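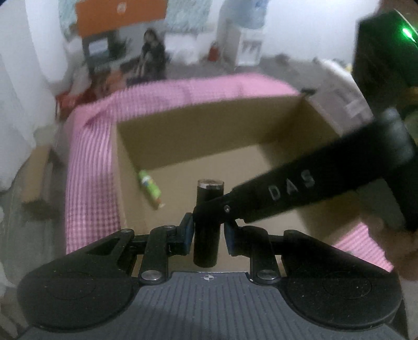

Según Parvaneh Kermani, una caja de cartón abierta en el suelo dura abierta un mes como poco, y cuanto más grande es, más se tarda en cerrarla. Me lo escribió el viernes, en un comentario a la entrada anterior. En mi caso va por la segunda semana.

La caja sigue sobre la manta de cuadros rosas y blancos. Dentro hay, de momento, un tubo pequeño verde y blanco, tirado en diagonal en el fondo. La idea era meter ahí todo lo suelto del cuarto: tubos, pilas, tapas, cables, lo que no tiene cajón. Lo demás espera en el suelo, al fondo, en un montón que tengo que revisar pieza por pieza.

He decidido ir por zonas. Primero lo que cabe en la mano, luego los papeles y al final la ropa. En agosto lo hice al revés y acabé con tres bolsas de ropa en el pasillo y el resto igual que antes.

También miré cajas de plástico con tapa en Retach. La mediana cuesta 1.251 y la grande 2.080 - demasiado para guardar cosas que casi no uso. En Lagman tienen una más sencilla por 505, sin tapa. De momento me quedo con la de cartón.

Mañana por la tarde sigo con el montón del fondo.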